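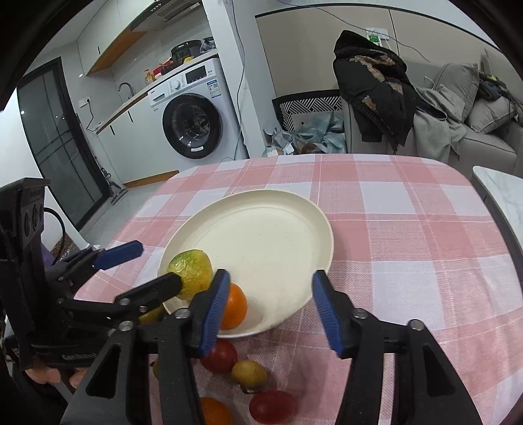 Nabil Mahasneh would like it known that the fruit is the easy part. The hard part is the plate, he said, and the plate is what the arguments have been over since January, when the Farkau shared workshop agreed to let one of its members build a table-clearing robot out of secondhand motors and other people's patience.

The project is called Rokis. It is meant, in time, to be a pair of arms on a rail that can put a kitchen table in order while its owner does something else. For the moment it is a rail, one and a half arms, a good deal of wiring and a large folder of recordings in which human beings move fruit around using hand-held grippers, so that the arms will have something to imitate once there are two of them.

The recordings are made at home, on a dining table with a pink-and-white checked cloth, a big cream plate and whatever produce is going. Each session starts with fruit on the plate and fruit off it. The person holding the grippers sorts that out, one piece at a time, with padded jaws where fingers would be quicker. Then the fruit is put back and it all begins again.

By Monday, 2019-06-24, the folder held 100 of these runs. Mahasneh considers 59 of them usable. The other 41 include 23 in which something rolled off the table, a category he first deleted and then, after a night's thought, restored. A robot ought to know what failure looks like, he told the workshop's weekly meeting, and he had plenty to show it.

The checked cloth has been a sore point. An earlier version of the software, trained on a bare workbench, took the pattern for a collection of small flat objects and made a serious effort to pick up a pink square. It went on trying for four minutes. Several members asked whether a plain cloth might be simpler. Mahasneh answered that people who own plain cloths do not need a robot, and the matter was dropped.

Round fruit brings its own troubles. Oranges do well, having a skin the pads can get hold of. Anything small and glossy tends to shoot out sideways when squeezed off center, and the workshop has a dent in a filing cabinet that is officially blamed on a plum. The present rule is to close the jaws slowly and stop at the first sign of resistance, which is fine for an orange and leaves a ripe fruit looking only slightly consulted.

Then there is the rim. A person reaching over the edge of a plate lifts the wrist without thinking about it. The Rokis arm has to be told, and so far it has been told in three different ways, each of which worked until the plate was turned a little. The second plate of the project is now in use. The first is in the workshop kitchen, glued, and is not to be put in the microwave.

Parts have come from all over. The rail was a drawer runner in a former life. The motors were bought as a mixed lot from Relik, a surplus dealer whose listings describe everything as "tested" and leave it to the buyer to find out what for. Two of them turn the wrong way. Rather than open them up, Mahasneh changed a minus sign in the code and wrote a note about it on masking tape, and the masking tape has since fallen off.

The elbow joint is a sturdier affair, cut on the workshop's own mill by a member named Isaksson, who made it to his own drawing instead of the one he was given. It is heavier than planned and a great deal better. The shoulder now has to be rebuilt to carry it.

Not everyone is persuaded. One member pointed out at the same meeting that the table could be cleared by hand in less time than it takes the arm to find its starting position. Mahasneh agreed that this was so, and asked who had cleared the workshop's own table lately. The minutes record a pause.

Money is not the obstacle it might be, as there has never been any. The workshop has put up bench space and a share of the electricity, and a jar by the door marked "shoulder" has been filling slowly with coins and at least one button.

A first public attempt is planned for the next open evening, with one arm, one plate and four pieces of fruit. The arm will be asked to put all of them on the plate and leave them there. Visitors are welcome to bring their own fruit, provided it is firm. Grapes will not be accepted, and the front row of chairs has been moved back.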